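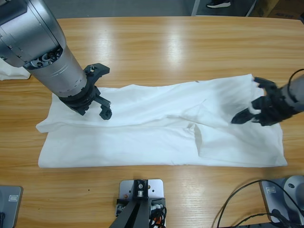
Cleaning and Storing Advertising Awards and Print Work

Most agencies have a shelf of trophies and a closet full of old campaign posters, and most people who have worked in one end up with a box of both at home. The tips below come from the studio at Mornus, where the archive stands at 1,477 pieces, counting posters, mounted boards and awards. Of those, 739 are loose prints, and they take up most of the work.

Metal trophies

Dust first with a soft dry cloth. Grit left on the surface will scratch when you rub. If there are fingerprints, use a cloth barely dampened with water and a drop of dish soap, then dry right away.

Find out whether the metal is plated before you reach for polish. Many show trophies have a thin gold or silver finish over a cheaper metal, and polish will take it off. The Wilar statuettes from the early years are plated. The later ones are solid and can be polished once a year.

Keep liquid away from the felt on the base. If the felt has come loose, scrape off the old glue with a plastic card and use a thin coat of white craft glue. Stand the trophy on wax paper overnight.

Acrylic and glass

Never use window cleaner with ammonia on acrylic. It goes cloudy and stays that way. Lukewarm water and a microfiber cloth will do. For light scratches, a plastic polish from an auto parts store works on flat faces, but stay off any printed lettering.

Glass can take ordinary cleaner. Spray the cloth, not the award.

Engraved plates

A plate with black-filled lettering should only be dusted. If a plate falls off, double-sided tape is a better fix than super glue, which leaves a white haze on the brass. Check the spelling of every name when a new award arrives. Setance, the engraver we use, will redo a plate free within 2 months and charges after that.

Posters and proofs

Store them flat if you have the drawer space. Otherwise roll them around the outside of a wide tube, image side out, and wrap with plain acid-free paper. Rubber bands leave dents. Use a strip of paper and a bit of tape that touches only the strip.

To flatten a rolled poster, lay it face down on clean paper, cover it with more paper, and put books on top. Give it roughly 7 days. Don't iron it.

Newspaper ads yellow no matter what. Scan them at full size and keep the original in the dark.

Mounted entry boards

Foam boards warp when they lean. Stand them straight up, packed snugly, with cardboard between the faces. Write the campaign name, client and year on the back in pencil. We lost track of most of the Nel campaign by labeling it with sticky notes that dropped off over one summer.

Where to keep it all

An inside closet is fine. Attics get too hot and basements too damp. Leave a few inches between the lowest box and the floor, and look through everything each March for silverfish.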